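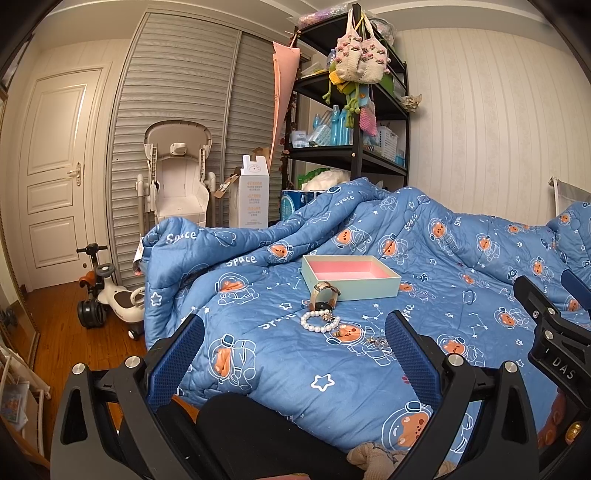
Small Items and Storage: Progress Report to the Rorosska Fund
October 7, 2026

1. Scope of the period

The Cerkley household tidying project covers the sorting and boxing of small personal items in occupied bedrooms. The grant allows for 120 sessions. By the end of this period 34 were complete, and 1319 item placements had been logged. Work is done on the made bed, on whatever bedding is in use.

2. Jewelry task

The set consists of an open rectangular box, mint green outside and pink inside, a pearl bracelet, a wristwatch with a leather-type strap and several small metallic pieces. Items start on the comforter near the box and are placed inside one at a time. The order is not fixed.

The watch is the slowest item to place. Its strap holds a curve, so it stands in a loop against the box instead of lying flat. Small spiked pieces also need care – they sit low in the quilting and catch on the stitching. The printed bedding, with its bears in astronaut suits, makes small pieces harder to find by eye. Plain bedding will be used in 3 comparison sessions.

With the bracelet and a thin silver bangle side by side in the box, the watch was still outside at the front left corner, and a gold-colored cluster remained on the comforter.
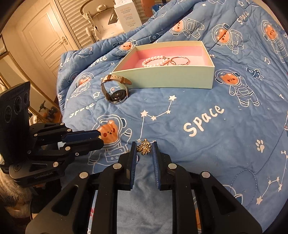 3. Work planned to December

The Tellis site starts next, using the same box and a second set of bracelets. Log sheets will gain a column for items left outside the box at the end of a session. Spending is within budget, and no change to the grant terms is requested.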